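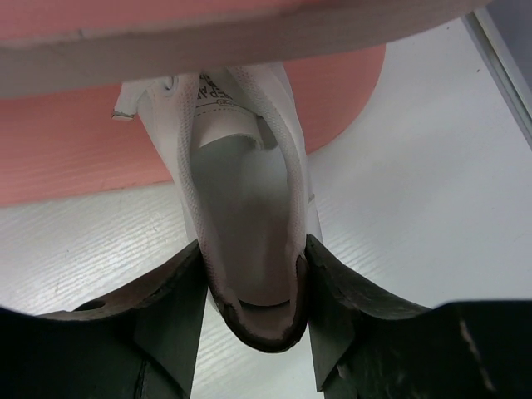
Is a robot open day worth it if I don't know the first thing about robots?
Manikandan Suvarna

My niece wants to go to the Grinero one in January and I'd be taking her. She's nine and asks a LOT of questions. Do they let you get close, or is it all slides?

Ladan Moradi
I went last time knowing nothing and had a lovely afternoon! It's mostly demos, and the one I stayed longest at was two arms sorting out shoes and a little pink rack.
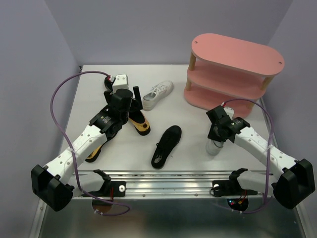
You can stand there as long as you like, and the chap on our table (Deok-su) answered everything, including my daft ones. Ask how the arms get taught, he was brilliant on that. Go before 11 if you can, it got very busy by the café.

Martim Marinho
It's all right. Parking is dreadful.

Dinesh Kaimal
Agree with Ladan, mostly. I'd add that it's slow to watch, so warn your niece it's nothing like the films. Mine got fidgety at the talk but perked up for the shoes, and had strong opinions about the gold pair.
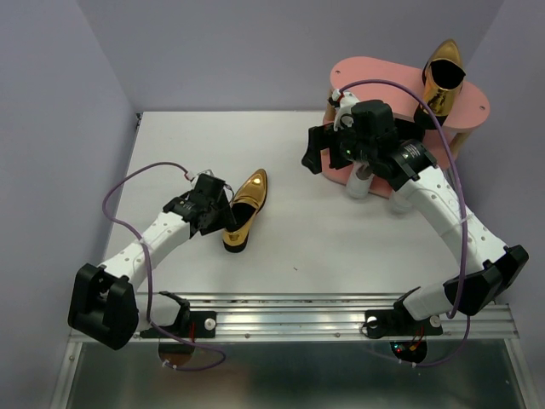
She wanted to know why they don't just use a person, and we argued about it all the way home on the 184. The talk is 25 minutes and you can skip it. Bring sandwiches too, the café queue was silly.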